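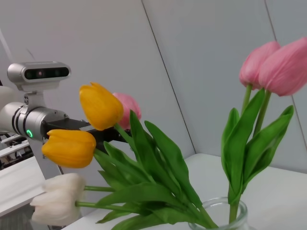 Utard Stems
@utardstems · cut flower grower, two hoophouses and a cold garage

ok tulip thread bc I keep getting the same questions in my DMs and it's February so everyone is panicking. going fast, I have buckets to wash

first thing. pick them CLOSED. egg shape, color just coming in. if it's open in the field it's already halfway gone by the time it hits a kitchen table

pull the whole plant if you're growing as annuals. bulb and all. don't snip. you get maybe 2 more inches of stem and you can store them dry in the cooler with the bulb on

I planted 3,268 bulbs last fall. Mostly pink, then white, then yellow because my sister in law said nobody buys yellow. yellow sold out first at the Andness market. so

mixed bunches move faster than single color for me. pink + yellow + white, done. I used to fuss over palettes for hours and people just want the cheerful one

storage: wrap in newsprint, upright, just above freezing. mine went 2 weeks last year no problem. don't put them in with apples. I did that. lost a whole crate

floppy stems = they're thirsty or warm. recut, wrap tight in paper, cold water up to the neck, leave overnight. they come back most of the time

they keep growing in the vase btw. and lean at the window. not a defect!! please stop emailing me

the penny thing, the vodka thing, the aspirin thing. no. clean vase, cold water, change it

no daffodils in the same vase unless they've sat in there own bucket overnight first. the sap is rough on tulips

bulb order for fall: get it in early. I waited on the Desmet list last time and half the doubles were gone by the time I clicked

prices. I'm not telling you what to charge but if you're selling ten stems for less than a sandwich pls add up your bulb cost again

ok buckets. will do ranunculus next if I rememeber

869 likes · 2 reposts

Comments

plotnine_gardens: the apple thing!! lost mine the same way, had no idea till now

mudboots_mary: do you reuse the bulbs at all or compost

utardstems: compost. they never size back up for me

greenthumbish: yellow is the best one and I will not be taking questions

Recent from this author
Snow load on the small hoophouse, an update
Is the Plarkitz bucket brush worth it
Anemones, round three
What I'm skipping this year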